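The Greengrocer Who Never Restocks

Macario Meléndez has had the same strawberry since July and it hasn't gone off. At a dinner in Cuautle a guest bit into it, apologised, and put it back.

Fake fruit was supposed to have died with the avocado bathroom suite. Yet Rurkarent, which hires out props and furnishings by the week, now keeps 300 pieces of it, and the potatoes are booked well into spring. "People want a kitchen that looks as if somebody cooks," says Nicanor Maldonado, who runs the vegetable shelves there and lives on toast.

The rules of arranging it are stricter than you'd think. Pale wood, for a start, as dark tables make a pretend pepper look guilty. A pot plant, also pretend, for company. One folded cloth, placed as though dropped by a person with excellent taste. And something clear to keep the smaller pieces in, so that you get the credit for owning them. 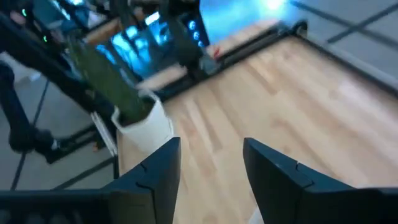
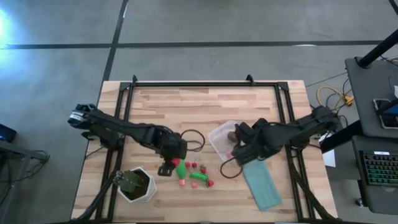
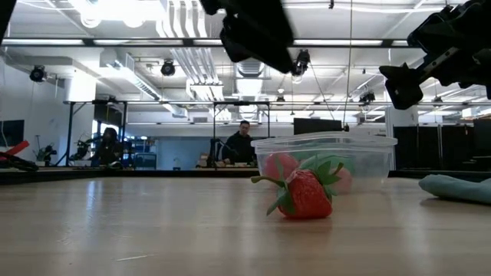 Pale wood throughout. In the last picture, the strawberry lies in front of its clear container.

Leaves are where the money goes. A cheap strawberry wears a flat green hat; a decent one has leaves that splay and curl, and seeds you can feel with a thumb. Meléndez paid 13 pounds for his, more than he has ever spent on a punnet.

Cleaning is a damp cloth and a little washing-up liquid. Maldonado advises against the dishwasher, having once put a Pamwood aubergine through at 81 degrees. He still has it. It's hired out as a fig.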